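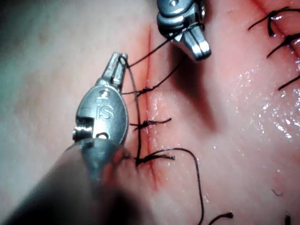 Three black stitches, and the thread going up for more.

14 Feb 2021

Sunday, and I spent it sewing. Other people had chocolates.

I had told myself I would do one tidy row and go home. One tidy row took until lunch, and I have seen neater work on a scout's badge. The knots are the trouble. I pull the first throw snug, feel pleased with myself, and by the second it has slackened like old knicker elastic. The Skaluta handout says to keep the tail short. Mine could have tethered a goat.

Still, I like the middle part, when the thread is up between the two sets of jaws and the cut lies there in a straight line with its little tinge of red. Everything past the edge of the light stops mattering, including the gas bill.

Five sessions left before the Kirnden assessment in June. They want six stitches, evenly spaced, and they bring a ruler. I have started seeing stitch spacing in everything: fence posts, the buttons on my coat, the pie crust last night, which was frankly better than my sutures.

The curved needle and I are on speaking terms again. It likes to be held a bit further back than I think, and I like to forget this.

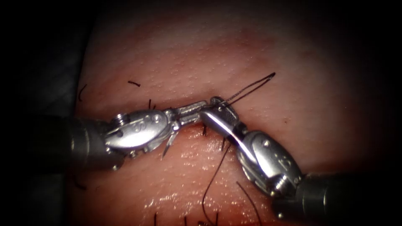
Evening

Thirteen minutes on the bus, two sat at the lights by Alska. Came home to find a button off my good shirt. I have put it in a drawer.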